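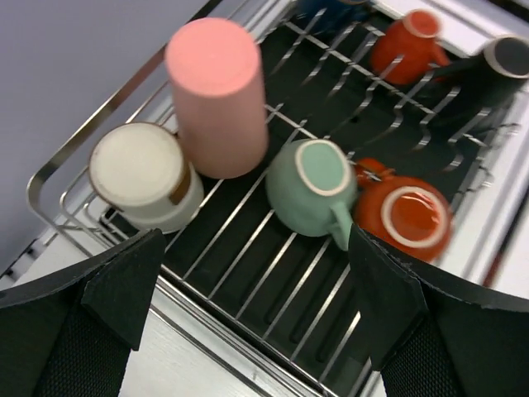 Buenas tardes a todos, y gracias por quedaros a la última charla antes del café. Vengo a hablar del escurridor, el mueble más pequeño de la cocina y el que más me entusiasma (sí, se puede querer a un escurridor). Llevo años dando el taller de cocina compartida de Ellwood y siempre acabamos discutiendo lo mismo: cómo se colocan las tazas. Fijaos en la verde menta, boca abajo, con el aro crema de la base mirando al techo. ¡Así me gusta! Y justo al lado, una naranja con la boca hacia arriba. Dos escuelas en el mismo alambre, y en vuestra casa pasa igual, seguro.

(Pausa. Preguntar a la sala: ¿quién las pone boca abajo? Manos arriba. Luego los demás.)

En Ellwood pasamos una encuesta a 472 hogares. De cada 100 personas que contestaron, 57 ponían las tazas boca abajo «porque en casa siempre se ha hecho». Me encanta esa respuesta. Nadie nos enseñó a usar el escurridor, lo heredamos mirando a alguien.

Mi regla para las tazas: boca abajo y un poco inclinadas, apoyadas en el alambre, para que entre aire por un lado. Si la taza queda plana contra la bandeja, el vapor se queda dentro y luego huele a armario. Los vasos altos van al final, que son los que se caen. Y las asas, todas hacia el mismo lado, que se cogen mucho mejor.

(Si vamos mal de tiempo, saltar la historia del escurridor de bambú de Sudalari.)

La bandeja merece un minuto. Oscura o clara, me da lo mismo, pero que se vacíe. En la cocina de Stamberg, donde comíamos en turnos, la vaciábamos cada noche y se lavaba entera en abril, con las ventanas abiertas. Qué gusto daba verla.

Pasamos al reparto del espacio.
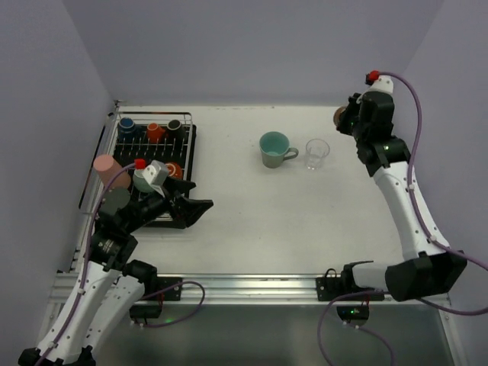 Tazas al fondo del escurridor; una verde y un vaso transparente, en la mesa.

La fila de atrás es oro. Ahí van las piezas pequeñas, en fila y con el asa a mano, y la parte de delante queda para lo que entra y sale todo el rato. Lo de la mesa me interesa igual: dejad siempre un hueco despejado junto al escurridor, del ancho de dos tazas. Es la zona de paso, y sin ella todo se apila, ¡y ahí llegan los desconchones!

(Enseñar aquí la taza desconchada que llevo en la bolsa. Pasarla por las filas.)

Ejercicio para esta noche: vaciad el escurridor del todo y volved a llenarlo con 6 piezas, ni una más. Miradlo un rato. Después me contáis qué habéis cambiado de sitio, que las mejores ideas del taller han salido siempre de vuestras cocinas.

Turno de preguntas. Recordar que las fichas de Eradia están en la mesa de la entrada.

Tiempo de lectura: 3 minutos

Relacionados
Paños de cocina: cuántos y dónde colgarlos
El cajón de los cubiertos, por fin
Notas de la charla sobre despensas pequeñas

Contacto | © Taller Ellwood | Volver arriba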